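# Linby kitchen arm package: questions we keep getting

Updated 2024-06-21. Written by Perrine Pruvost, with notes from Touran Ghorbani, who ran the trial in our test kitchen. We do not sell the Linby and we paid the normal rate for ours.

## What is it, in plain words?

A tabletop arm with a two-finger gripper, a wrist camera and a subscription to a simulator called Wutoria. You build your task in the simulator, train on it there, then push the result to the arm on your counter. The seller is Fistimow. Their sales page says "ready for any kitchen," and we would like to meet the person who approved that.

## How much does it cost?

We pay $354 a month on a 6-month minimum. The arm itself carries a deposit of $2333. The deposit is refundable, minus "wear," and the contract does not define wear. We asked twice. We got the same link to the same contract both times.

## Does it come with tools to practice on?

In the simulator, yes. There is a library of kitchen items: knives, scissors, boards, pans, a few jars. In the box there is nothing but the arm, the power supply and a bag of screws. You find your own scissors.

## How good is the simulator?

Better than we expected on looks. The metal and handles have marks on them, and the cutting board has real-looking grain and scratches. Whoever built the item library took care over it.

Looks are the easy part, though. What we wanted to know was whether a grip learned on the rendered scissors would carry over to a pair out of our drawer, and the sales page is silent on that.
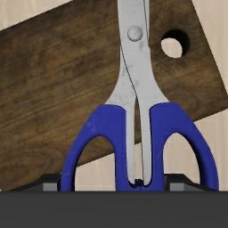

*Scissors task in the simulator, gripper at the handle end, cutting board behind.*

## So does it carry over?

Sometimes. Touran ran 30 attempts with our own scissors after training only in Wutoria. The arm ended up holding them in 19. Fistimow's salesperson called that "strong for day one." We were on day nine.

Most of the misses were at the handles. Ours are a bit thicker than the ones in the library, and the gripper kept closing early. You can edit the size of a library item, but only on the higher plan, and we were not going to pay more to find out whether it helps.

## Can it cut things?

No. Please read that again if you are about to sign. It can pick up scissors, move them and put them down. Two fingers on the outside of a pair of handles will not open and close the blades, and no cutting attachment is on offer. The promo video cuts away right before the herbs get snipped - we watched it several times to be sure.

## What about the Dudás gripper add-on?

Dudás makes a softer set of fingers that bolts on in place of the stock ones. It is listed as compatible. We have not tried it, and so far we have not found anyone who has. Fistimow says a matching simulator model is coming in July. Until it shows up, you would be training with one set of fingers and working with another, so we'd wait.

## Do I need to know how to code?

The ad says no. For the built-in tasks, that is fair. For anything of your own, you will be editing a text file by the end of the first afternoon. Touran writes code for a living and still had to email support over one setting. The answer was correct, and it took four days.

## Is it safe around people?

It stops when bumped. We tested that with a forearm and a bag of flour. We would still keep it away from kids, and we would not let it hold anything sharp with somebody standing next to it, whatever the brochure photos show.

## Would you sign up again?

Touran says yes, for the simulator, if it were sold alone. I say no at this price. We are keeping it until the minimum term runs out and will add to this page if the Dudás model arrives when they say it will.

## Where do I send a question?

Use the form at the bottom of the site. If you work for Fistimow, say so in the first line.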